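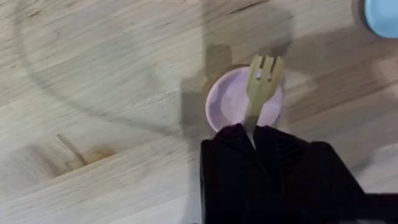 Keeping Obituary Clippings and Funeral Programs

Newsprint yellows fast. Most of the damage comes from acid in the paper, and light speeds it up. The steps below apply to death notices, prayer cards and folded service programs.

Copy first. Scan each clipping at 900 dpi if it is smaller than a playing card, otherwise at 320. Save as TIFF. Include the newspaper's name and the page number in the scan, even if they sit on a separate scrap.

Remove metal. Slide a strip of thin plastic under each staple or paper clip before lifting it. Rust stains do not come out.

Do not laminate. Do not use tape, rubber cement or the sticky pages of older photo albums. Tape already in place should be left alone unless it lifts by itself.

Flatten folds. Lay the clipping between 2 sheets of blotting paper under a heavy book for 7 days. Do not iron.

Store in polyester sleeves, one item per sleeve, with a sheet of buffered paper behind newsprint. Color photographs go in a separate sleeve with unbuffered paper.

Label the sleeve in pencil on a paper tab before inserting anything. Write the full name, maiden name if known, and the paper. For families with several spellings, use the printed one and add the other in brackets: Riihimäki (Riihimaki).

Boxes go on an interior closet shelf. Attics and basements are unsuitable, as is any wall shared with a bathroom.

Ribbons and pressed flowers from the service need their own box. Petals stain paper.

Heike Rothe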